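Robot Learning Lab, Unit 4
Collecting demonstrations for two-arm tasks
Notes by Fulvio Mancuso

4.1 What counts as an episode
An episode starts when both arms leave the rest pose and ends when the operator presses the stop pedal. Everything between is saved, including pauses. Trimming is done later by script. Do not trim by hand.

The March set, stored under the name Unau, holds 3,543 episodes across 33 tasks. Counts per task are uneven. Any task with fewer than 20 episodes is left out of training but stays in the archive.

4.2 Variation
A policy trained on one starting layout learns that layout. Between episodes, move at least one object and change its angle. Leave the arm bases where they are. Keep a written list of the layouts used; the log does not store them.

Operators differ in speed and in which arm they prefer to move first. Record the operator code in the header so that this can be checked when the loss curves look odd.

4.3 Handover tasks
Desk-tidying tasks often include a pass from one gripper to the other. It has four phases: approach, shared contact, release, retreat. Shared contact is the shortest and causes the most trouble. The fingers hide most of a small object from the fixed camera, so the wrist cameras have to supply what is missing.

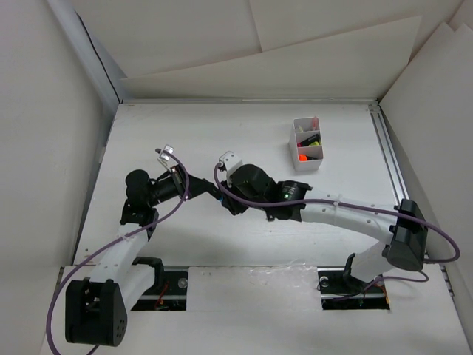

4.4 Labels
Mark each episode as success, partial or failure. A dropped object that is picked up again and placed correctly is a success with the recovery flag set. Failures are kept. Files go to the Lucero folder in the format given in Unit 3.

Exercise: take the 54 handover episodes in the practice set, mark the first and last time step of shared contact in each, and plot the durations by operator.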